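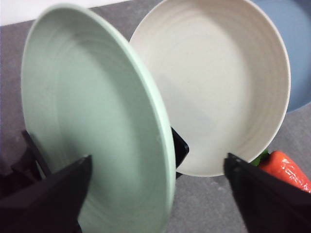 How to replace the charging socket in an Otow Bellini laptop

My Bellini started to charge only if I held the plug upwards with one finger. Then it charged only if I held it upwards and to the left. If your laptop behaves in the same manner, the charging socket is probably worn, and it can be changed at home without soldering. In this model the socket is a separate part with its own short cable, which goes into a connector on the main board.

I wrote this guide for the Bellini with the model code 1643 printed on the bottom cover, under the serial number. The older Bellini has the socket soldered to the board and you need a different guide. If the label is rubbed off, you can find the model code on the first page of the BIOS settings (press F2 a few times after you switch on).

Time needed: one quiet evening for the first try. I did mine in two parts, and the laptop stayed open on the desk overnight under a clean towel.

Before you order the part

Please check the charger first. The charger is cheaper than the socket and it breaks more often. The original one is 65 W. Try another charger of the same voltage and plug, if a neighbour or a colleague has one. If the laptop charges well with the other charger, also when you move the plug gently, then your socket is fine and you can stop reading.

If both chargers give the same trouble, switch the laptop off, take out the plug and look into the socket with a torch. There is a thin pin in the centre. It should stand straight. On mine the pin was leaning and the plastic around it was brown on one side. A brown colour means that it was getting hot, and I recommend you don't use it any more until it is repaired.

Sometimes it is only fluff in the socket. Clean it with a dry wooden toothpick, never with a needle or a paper clip, and test again.

There is one more possibility, that the charging circuit on the main board is faulty. The sign of this is usually that the charging light is steady and does not flicker when the plug moves, but the battery percentage does not go up. A new socket will not help with this.

What you need

Replacement socket with cable for Bellini 1643
Small Phillips screwdriver, size PH0
Smaller Phillips screwdriver, size PH00, for the socket bracket
Thin plastic opening pick, or an old plastic card
Plastic spudger
Tweezers, plastic or with covered tips
Isopropyl alcohol and a few cotton buds
A tray or a sheet of paper for the screws
Narrow heat-resistant tape

I bought the socket from Cladamard, an online parts shop. There are two versions in their list, with the short cable and with the long cable. The 1643 takes the short one. The long one has the same connector and will work electrically, but there is no place for the extra length and it gets pinched under the fan. I know this because I ordered the long one first.

For the tools I use the basic Ralik set. The screwdrivers in it are good and the tweezers are not, the tips don't meet. Any set with proper PH0 and PH00 tips will do the job.

Preparation

1. Save your work and make a copy of the important files. You will not touch the disk in this repair, but I feel calmer with a copy.

2. Let the battery go down below one quarter. A battery with less charge is less dangerous if it is damaged by accident.

3. Shut down completely. Don't use sleep mode. In Windows hold the Shift key while you click on Shut down.

4. Unplug the charger and everything else, also the small receiver for the mouse. Take out the memory card if you have one in the slot.

5. Put the laptop upside down on a soft, clean cloth, with the hinge away from you. Touch something metal which is earthed, for example an unpainted part of a radiator, before you begin. I don't wear a wrist strap, but if you have one, use it.

Opening the bottom cover

6. Remove the screws around the edge of the cover. The ones near the hinge are longer than the others. I draw the outline of the laptop on paper and push every screw through the paper at its own place, so they can't be mixed. A long screw in a short hole can push up the palm rest and make a bump that stays there.

7. One more screw is hidden under the rear rubber foot, in the middle. Lift the foot from one end with the pick. It is held with glue and will come back down later if you keep it free from dust.

8. Push the pick in the gap at the corner beside the hinge and slide it along the side. You will hear clicks. This is normal. Go slowly at the headphone connector, because there the plastic is very thin. Don't push the pick deeper than the width of a fingernail.

9. When both sides are free, lift the cover from the hinge side and pull it gently towards the back. The front clips release last. If it doesn't want to move, stop and look for a forgotten screw. I have broken one clip by being stubborn.

Disconnecting the battery

This step is before all others inside. Please don't skip it, also when the laptop is switched off. The board has voltage on it as long as the battery is connected.

10. The battery connector is wide, with a bundle of red, black and thinner coloured wires. Hold the connector by its two ears and move it out a little on the left, a little on the right, until it slides free. Pull on the plastic and never on the wires.

11. Bend the wires slightly back so that the connector can't touch its socket again. A piece of tape keeps it in place.

12. Press the power button and hold it while you count slowly to ten. This empties what is left in the board.

If your battery looks swollen, or the bottom cover was bulging before you opened it, don't continue. Don't press on it and don't try to make it flat. Take it to a place that accepts damaged batteries.

Removing the old socket

13. Find the socket in the rear corner. It is covered by a small metal bracket, and the cable goes from there under the edge of the fan to the main board.

14. Take a photo with your phone of how the cable lies. It passes behind a plastic post and then under a hook. Mine had also a black tape across it. Peel this tape from the side of the fan, where it is not so strongly glued.

15. Unscrew the fan. You don't need to disconnect it or to touch the heatsink, just lift its corner enough to free the cable. The thermal paste stays as it is.

16. Remove the screws of the bracket with the PH00 screwdriver. They are M2, 3 mm long, and they have been put in with blue thread glue. Press down well and turn slowly. If the screwdriver slips even one time, stop and try another tip before the head is destroyed. On one screw I warmed the head with the tip of a soldering iron for a few seconds and then it turned easily, but keep the heat away from the plastic.

17. Lift out the bracket, then the socket. It sits in a shaped pocket and comes straight up.

18. Disconnect the cable from the main board. There is a small tab on top of the connector, press it and pull in the direction of the cable. The tab is hard to see if your light comes from above. I used the torch from the side.

Compare the old part and the new one on the table. The connector should have the same number of wires, in the same order of colours. If the order is different, don't connect it. Write to the seller and wait.

Installing the new socket

19. Clean the pocket with a cotton bud and a bit of alcohol. Let it dry well.

20. Place the new socket in the pocket. It must sit flat without force. If it rocks, there is probably a piece of old glue under it.

21. Put the cable behind the post and under the hook, same as in your photo. It should not be stretched anywhere.

22. Push the connector in until you feel the tab click.

23. Put back the bracket and tighten its screws. They hold the socket against all the movement of the plug, so they should be firm. A very small drop of weak thread glue is fine. I left mine dry.

24. Put the tape over the cable, then screw the fan. Turn the blades with a fingertip and listen. If they touch the cable, open again and correct it now.

Testing before you close

25. Connect the battery. Lay the bottom cover in its place without screws, so nothing metal can fall inside, and turn the laptop the right way up with care.

26. Plug in the charger. The charging light should come on immediately. Move the plug a little in every direction, and the light must stay the same.

27. Start the laptop and look at the battery percentage. Leave it for half an hour and feel the area near the socket with your hand. Slightly warm is acceptable. Hot is not, and then unplug and check the connector on the board.

28. Shut down, unplug, press the cover on along all edges, and return the screws from your paper. Tighten them only until they stop. Press the rubber foot back for a minute.

If something is wrong

The light doesn't come on at all. Most often the connector from step 22 is not fully in. Mine looked inserted and it was not.

The laptop doesn't start on battery after the repair. On this model it can refuse to start until it sees the charger once. Plug it in, wait a few minutes and press the power button again.

The clock shows a wrong date. It is from the disconnected battery. Set the date, otherwise many websites will show a security warning.

The screen says that the charger is not recognised. The thin centre pin carries a signal to the board. Check that the plug goes in fully, and that you have the socket for 1643 and not for the older model.

Error 2000 at start. On my laptop it came once, after I connected the battery, and it went away when I loaded the default settings in the BIOS and saved them. If it comes back every time, disconnect the battery and look at its connector for a bent contact.

Old sockets and cables should go to electronic waste. I kept mine for the bracket screws, as the new part arrived without spare ones.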